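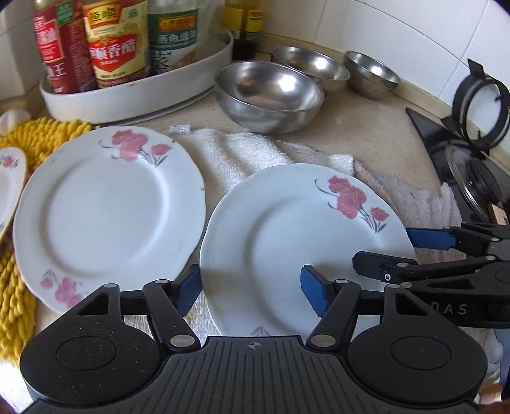

A kitchen demonstration is the easiest kind of gripper demo to put on at an open day, and one of the easiest to get wrong. Visitors know what washing up looks like, so they notice every pause and every odd grip. This page covers how we set up and run the plate-handling station at the Tutbridge open day, from clearing the counter to answering questions at the end. We use two hand-held grippers, one person per kitchen, and ordinary household dishes. Round plates with a wide rim are a good choice, because the blue finger pads can come at the rim from two sides and visitors can follow what each gripper is doing. A yellow chenille mat and a white terry towel under the dishes keep the noise down.

What you need

A pair of hand-held grippers with clean finger pads
Plates, more than you plan to handle at once
A thick mat or cloth, plus a towel
A counter with room for the operator to step to either side
A screen facing the visitors, if you are showing the gripper's view
A printed card with the steps of the demo on it

Before the doors open

Start with the counter. You don't have to strip it bare. Bottles, bowls and trays can stay at the back as long as the operator can swing both grippers without reaching over them. We tried a completely clean counter in May and visitors kept asking if the thing worked in a normal kitchen.

Lay the mat first, then the towel. Smooth out any fold that would lift one side of a plate. A small wrinkle is fine.

Wipe the finger pads with a damp cloth and let them dry fully. Grease on the pads is the most common cause of a dropped plate. Check the screws on the fingers too, and open and close each gripper a dozen times before you let anyone watch. If one side feels stiff, swap the gripper and look at it later.

If you show the camera view on a screen, test it with the kitchen lights on. Glazed plates and steel bowls both throw back a lot of light. At Tutbridge we turned off the lamp over the counter and left the ceiling lights alone.

Running the demonstration

Keep each run to 8 minutes. Longer than that and the back row leaves. We booked groups of 12, which was the most that could stand in the kitchen doorway and still see.

1. Show the grippers empty. Hold both up, open and close them, and let people hear the linkage.

2. Pick up one plate with one gripper. Take it by the rim and lift it no higher than your hand. Set it down again in the same spot.

3. Bring in the second gripper. Approach from the side, with one finger above the rim and the other below it. Go slowly here. The usual mistake is to close the second gripper before the first one has settled, and then the plate twists.

4. Turn the plate. Hold with one gripper, move the other a short way along the rim, close it, then release the first. Repeat until the plate has gone a quarter turn.
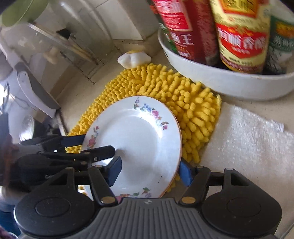
Both grippers at the plate, over the yellow mat.

5. Put the plate down and let go one side at a time. Say which side you are releasing before you do it.

6. Hand over to a visitor. Pick a plain, sturdy plate for this and keep your own hands free.

A floral border is handy in step 4. Ask the group to pick one of the flowers and watch where it goes. With a plain white plate people can't tell that it has turned at all.

Letting visitors try

Children under ten should use one gripper only, with an adult standing beside them. Everyone else can have both. Most people squeeze too hard on the first try, then too lightly on the second – by the third they have it. Keep the plate over the mat the whole time. If a plate does slip, it has a short way to fall.

Don't correct people too quickly. On our sheets for the day we logged 398 pickups by visitors, and 209 of those were clean on the first attempt. The rest mostly needed a second go at the rim.

Questions that come up

The most common one is why a person is holding the gripper. Our answer is short: the operator shows the motion, and the recording is used to teach an arm to do it. If people want more, send them to the Lultum station next door, where the Russo arm is running.

The next is whether it can manage glasses. Say yes, slowly, and don't demonstrate it unless you have practiced.

Packing up

Count the plates back in, check the rims for new chips, and put damaged ones aside. Wipe the pads again. Shake the mat outside, it holds more crumbs than you would think.

The next open day is at Sesberg, and the same card and step list will be used there. The counter is lower, so operators should try it standing and seated beforehand.

Page last updated August 31, 2024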